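Ticket 553 – El extractor Gurnano no se apaga
2 de mayo de 2019 – por el autor del registro
Tiempo de lectura: 2 min

¡Hola otra vez! Sigo peleándome con el extractor del baño, el Gurnano que compré en Firside. Se enciende bien con la luz, pero luego se queda en marcha unos 16 minutos y el manual dice que son siete. Ya probé a cortar la corriente en el cuadro y volver a darla (dos veces, por si acaso) y nada, sigue igual. 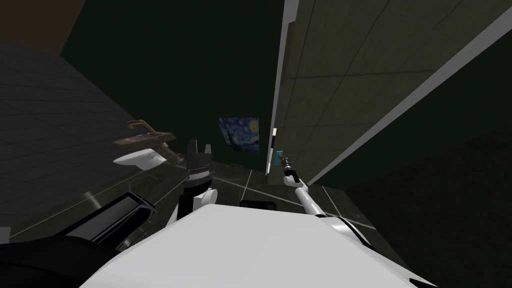
Baño simulado, con el lavabo.

Ayer abrí la tapa y encontré la ruedecita del temporizador – estaba casi al máximo, qué rabia. La giré hacia la izquierda con un destornillador pequeño y ahora para a los siete minutos, pero hace un zumbido flojito al arrancar que antes no hacía. ¿Puede ser el condensador? En Naqvi me dijeron que preguntara por el recambio de Urner, aunque no sé si encaja con este modelo.

Dejo el ticket abierto hasta que me confirméis la referencia. ¡Gracias!

Última actualización: mayo, pendiente de respuesta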